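May, late

Stayed in the lab until nearly 9:00 with Svend. Our team project is due in 2 weeks and the kitchen task still isn't where I want it. Training went past 4000 episodes over lunch — the curve is flat and has been since the morning. Svend thinks the reward for the door is too small. I changed it and started over with 30 short runs before the long one.

Sigrún wants the microwave part in our Treltness talk, so I worked on that one all evening. Bowl on the plate, spoon in the bowl, door open.

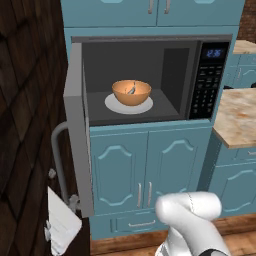
Last edited in May, 11:42 pm

Tomorrow I'll read the logs first and leave the drawer task alone. Need to return Svend's charger too.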